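Search this book Enter keyword Go
Print this page | E-mail to a friend
Reading time: 2 min

Chapter 5
Sharing a socket

Most rooms have more plugs than sockets. Lamp, kettle, laptop, phone, then someone turns up with a fan. So out comes the extension. This chapter – what a power strip does, what it doesn't, and how to read one before you plug anything in.

Start with the load. Every strip has a limit, printed underneath or near the cable. Add up the watts of what you mean to run. A phone charger is next to nothing. A kettle is a lot. Wayne Rowbotham's class in Brinstead did this for a whole school office in January and the heater alone beat evrything else put together. Write your totals down, you'll need them for Exercise 2.
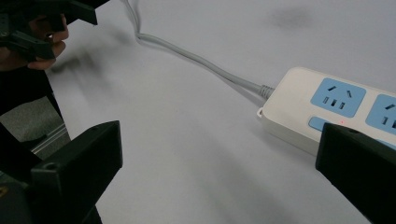 Fig. 5.1 Power strip with light blue socket panels and blue switches. Note the small red light, lit, beside the switch.

Look at the shapes of the openings. Slanted slots above, short straight ones in a row beneath. Different countries, different pins – a plug from home may not fit, and forcing it is never the answer. Section 5.2 has the table of plug types.

Switches next. One for the whole strip or one per socket, depends on the maker. Learn which you have got before you start pulling things out.

Key words: load, socket, switch, indicator, earth

Before you read on: find a strip at home. Where is its limit printed? Could it take a 300 watt load and a kettle togther? Give your working.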